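Handheld grippers vs. teleop for tabletop sorting

Posted in: Teaching by demonstration

pasdale_pete
Starting a new thread so the calibration one can die in peace.

We have one arm (a Vidar, secondhand, makes a noise on joint four that we have agreed not to discuss) and a very dull job for it: pick small objects off the floor or a table and put them in the right compartment of a tray. So far I've been teleoperating it with a leader arm. I have 100 demos and a sore neck. The policy trained on them reaches for the ball like a man feeling for his glasses at 4 a.m.

A friend at another lab says to drop the teleop and collect with handheld grippers, the kind with the marker cube on the back. Is it worth the switch? I'd like to hear from people who did both and have stopped being excited about it.

motaung_m
Did both. Stopped being excited in March.

Handheld is faster, and the speed isn't close. On our sorting task I got 518 handheld demos in the time I'd budgeted for a third of that on the leader arm. You feel the contact through your own fingers, so you don't do that thing where you hover over the object for six seconds asking it for permission.

What you pay for it is tracking. The cube has to stay visible to whatever is watching it. People turn their wrists, a sleeve comes down, somebody leans in to see how it's going, and your trajectory teleports across the room.

gritty_encoder
Disagree with "isn't close." You're counting recorded demos. Count usable ones. We recorded 565 with the handhelds and the filter kept 507 after we threw out tracking jumps, which sounds fine until you replay them and find a good chunk ask the arm to bend its elbow through the table. A human shoulder is a wonderful thing and your robot doesn't have one.

With teleop, every demo is by definition something the robot can do. It did it. You watched it, slowly, and aged.

motaung_m
That's a workspace problem. Check reachability at collection time and beep when the operator leaves it. We put in a beep. Everybody hates the beep. Replays are fine now.

Zodwa Kekana
I run the collection sessions at Stistton, so I can speak to the boring part, by which I mean the people.

New operators need a morning on the handhelds. On the leader arm they need most of a week before their demos stop looking like someone parking a trailer. If your operators rotate, that alone decides it. We do bimanual on the floor as well as on tables, one gripper in each hand, and the instruction I repeat most is to keep both marker cubes clear of your own body. Second most is to open the jaws fully before you start the approach. People like to sneak up on an object with the jaws half shut, and the policy learns to sneak too. 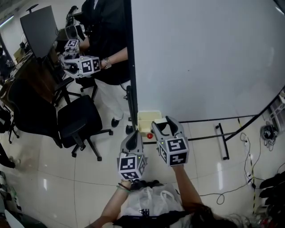
The other thing I'd say to Pete is to vary where the tray goes. If it's always dead center you'll train an arm that knows one spot in the universe. Move it left, move it right, turn it, put the ball on the wrong side of it so one hand has to wait for the other. Leave the room as it is, too. We used to tidy before every session and then the policy had opinions about chairs.

gritty_encoder
Zodwa, do you segment the bimanual ones or train on the whole take? Our two-handed data has long stretches where the idle hand just drifts about like it's conducting.

Zodwa Kekana
Whole take, but we coach the idle hand. Pick a parking pose and go back to it. If it drifts, redo it. You can spot the drift in playback at double speed, and it does look like conducting.

lurker_no_longer
Dumb question from someone with zero arms (robot). Why not put a glove on and skip the gripper?

motaung_m
Not dumb. Because you have five fingers and will use all of them. Then you have to explain to a two-jaw gripper what your ring finger was up to. With the handheld you're stuck with the same jaws as the robot, so you cheat less.

gritty_encoder
You cheat exactly as much, you just do it with your wrist.

pasdale_pete
OK, reading this as: handheld for bulk, check reach while recording, and be strict about the idle hand. Does anyone mix the two? I'm attached to my 100 demos. They cost me a neck.

gritty_encoder
Mix, yes. This is the one place I'll agree with M. Train on the handheld pile, then finish with a small set of teleop on the real arm. The teleop set teaches it what its own elbow is like. Keep the camera mounted the same way on the handheld and on the arm or you'll be back here in a month with a thread called "why."

motaung_m
He's agreed with me. Mods, please pin.

One caution on your old demos, though. If most of them have the six-second hover, trim it or leave them out. Ours picked up the hover from a handful of takes and it took ages to get rid of.

pasdale_pete
I watched twenty of mine over lunch. There is hovering in all of them. In one I hover, put the ball in the wrong compartment, take it out, and hover again.

Zodwa Kekana
Keep that one. Label it as a recovery. We ask operators to make a few mistakes on purpose each session and fix them, and they're always terrible at it because they can't bring themselves to miss.

pasdale_pete
I can help with that. Ordering a pair of handhelds this afternoon. Will report back on joint four if it comes up.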